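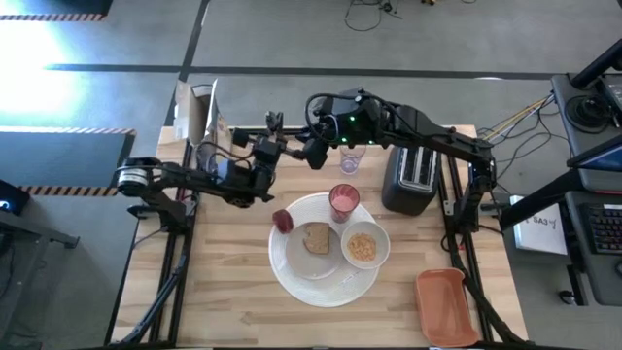

Figure 1. Two arms at the breakfast station, with a plate, a bowl and a toaster on the table.

Tray Setting at Skorndale: What Changed for the Kitchen Staff

1. Background

Skorndale is a residential care home with its own kitchen. Breakfast is served on individual settings, and each one has to match a card that lists what the resident eats and what they must avoid. Until this spring the settings were put together by hand by the early shift. In April the home started a trial with Zullo, a small company that fits pairs of robot arms to ordinary tables. The arms are run by a control program called Skekon.

Our group spent four mornings at the test table and two in the kitchen. We wanted to find out how the work of the early shift changed, and what the staff thought of it. We did not measure the accuracy of the arms, which Zullo does itself.

2. The work before the trial

The early shift starts at 5:30. The home serves 80 breakfasts, and the first ones go out at 7:00. Two people set places while a third makes porridge, coffee and toast. The staff described the setting work as easy but hard on the shoulders and wrists, mostly from reaching across a wide counter. They also said it was the one part of the morning when they could talk.

3. The work during the trial

The arms work on one setting at a time. A typical one is bread on a plate, a bowl of cereal and a glass. Staff still slice the bread, fill the bowls and read the cards. They put the items within reach, start the job on the screen and check the result before it leaves the table. Toast is still made and buttered by hand.

The check was added in the second week at the request of the staff. It is short, but it has to be done every time, and the person doing it signs the card. Before the trial there was no signature. Several staff members told us they felt more watched than before, although the signature was their own idea. Others liked having a record if a family member asked.

The arms are slower than a practiced person. On the days we visited, they handled a small part of the breakfasts and the rest were set the old way.

4. Interviews

We interviewed nine kitchen workers for 20 minutes each. Six said their shoulders were less sore on trial days. Five said the morning was more tiring in another way, since they had to stop and start their own tasks to look after the table. One worker compared it to cooking with a phone that keeps ringing.

Two workers had taken Zullo's one-day course and could restart a job after a stop. The others had to call one of these two. This caused some bad feeling, as the trained workers got extra duties and no extra pay. Management has paid everyone who took the course a one-time $500 since then, and a second course is planned.

Nobody had lost hours at the time of writing. The most common worry was that the third early position would not be filled again when the person in it retires. Management told us no decision had been made.

5. Discussion

Hồ, the earlier student report on this kitchen, predicted that automation would free up time for contact with residents. We did not find this. The time that was saved went into checking and restarting. It may look different once more people are trained.

We recommend that the home train the whole early shift, write down who is responsible for a wrong setting, and tell staff before the fall schedule what will happen to the third position.

6. Limits

Our visits were few and all on weekdays. We did not speak to residents. The interviews took place at work, and some people may have been careful about what they said.

Report handed in 12th July.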